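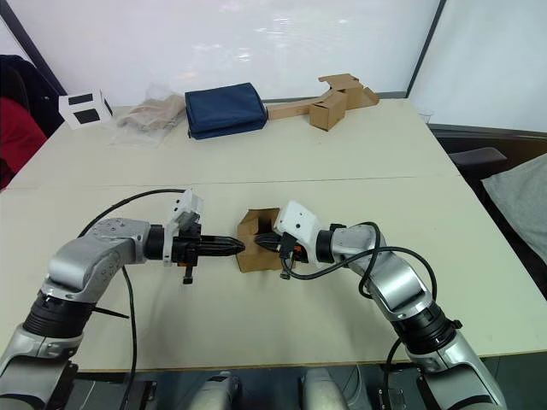 Urszula Olszewski wrote to us in April that she had her Koskela dehumidifier running for a whole evening before she noticed the drain hose was still coiled up in its bag, so please do read this section through once before you plug anything in.

Section 3: Setting up the drain hose

Your Koskela can empty into its own tank, but if you're drying out a basement you'll be much happier with the hose.

1. Switch the unit off and unplug it.
2. Slide out the tank and set it aside somewhere you won't trip over it.
3. Pull the rubber plug from the outlet on the back. Keep the plug – you'll want it again if you ever go back to the tank.
4. Push the hose onto the outlet until it stops, then turn the collar to the right. It takes a firm hand, and

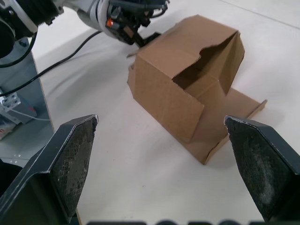

a little warm water on the end of the hose helps a good deal if it's being stubborn.
5. Lead the other end to a floor drain, sloping downhill the whole way.

Note: The hose supplied is 6 feet long. If you need more, ask for part 326.

Caution: Never raise any part of the hose above the outlet. Water will run back into the cabinet.
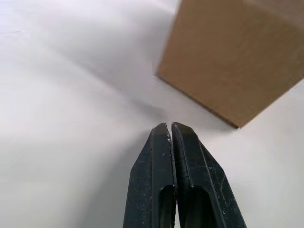 Cardboard box, upper right.

6. Slide the tank back in, plug in the unit and check the collar for drips after an hour.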